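To: bench-cells mailing list
From: Lena Bednarek, Hopkin Laboratory Services
Subject: Re: Dishwashing cell - care of grippers and cables

Dear colleagues,

Thank you to Eliseo Ochoa for the questions quoted below. My reply covers the two-arm dishwashing cell at Hopkin, which has run to its present care schedule since June.

On 9 June-series units, Eliseo Ochoa (Wotlow) wrote:
> We are about to commission a two-arm cell of the same type for
> wet work. Before we fix our maintenance sheet, could Hopkin tell
> the list (a) how the grippers are protected from soapy water,
> (b) how the cables are routed at the wrist, and (c) how often the
> wrist cameras are cleaned? Neema Kirui mentioned that your sheet
> differs from the one supplied by Tikow.

Views of the cell, from above the table and from one wrist:
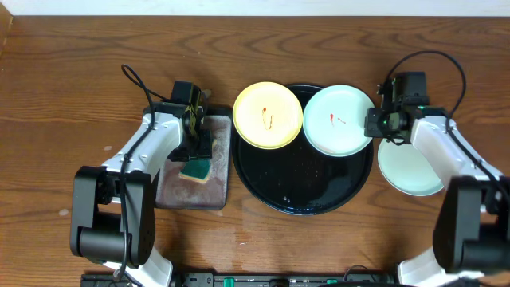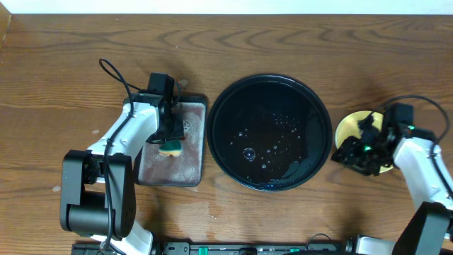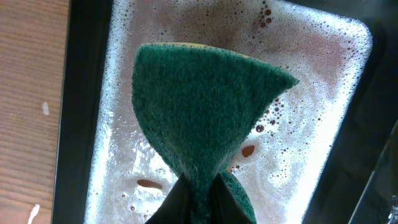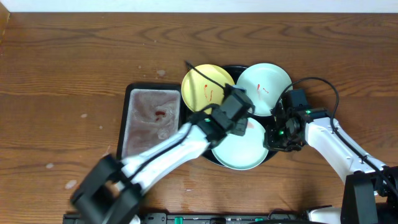

With regard to point (a), the grippers are not sealed, and we do not treat them as if they were. The working rule is that fingers may be wetted and the wrist housing may not. The lowest permitted height of each gripper is set in the Pidutum controller and is checked with a dry sponge whenever a finger is changed. The way the sponge is held matters a good deal. In the close view from the wrist, the fingers pinch it at its lower end and the green pad spreads out wide above them. A grip of that kind leaves plenty of pad free, but it also squeezes the foam, and water pressed out of the foam will run along the fingers. Our sheet therefore calls for the fingers to be rinsed in clean water and wiped at the end of each run, and for the finger screws to be checked every 300 cycles. The Tikow sheet asks for the screw check only at the monthly service. We found that interval too long for wet work and shortened it after two screws were found loose at cycle 1058.

On point (b), each gripper cable is left in a free loop above the wrist before it returns along the arm. The loop must be long enough for the wrist to make its full turn without pulling on the connector, and it must not come down onto the dishes. The second requirement is the harder one to meet. When an arm reaches well in over the round tray, its loop can pass over a plate, and in the last of the overhead views the left arm's cable does so above the yellow plate. Our practice is to move the arm by hand to its farthest working position, adjust the loop there, and only then fasten the clip on the forearm. Cables are wiped down with a damp cloth after use. Dried soap makes the jacket stiff - we replaced one for that reason at 293 hours, and Neema's note to the list referred to that replacement.

On point (c), the wrist camera windows are cleaned before every session with a lint-free cloth and plain water. Glass cleaner should not be used. A reference picture is then taken with the gripper open over the bare table and compared with the one on file. If a haze remains, the window is removed and washed separately.

The power supply and connectors along the front edge of the table are to be kept dry at all times. Any spill in that area is a stop condition, and the cell may be restarted only by a person named on the access list. At present these are Nerys Wogan and myself.

Elis Morgan is preparing a clean copy of the sheet. Members who wish to receive it should write to me directly and not to the list. We would be glad to have Wotlow's own figures in return once their cell has been in service for a few weeks, in particular for finger pad wear.

Yours sincerely,

Lena Bednarek
Equipment Maintenance
Hopkin Laboratory Services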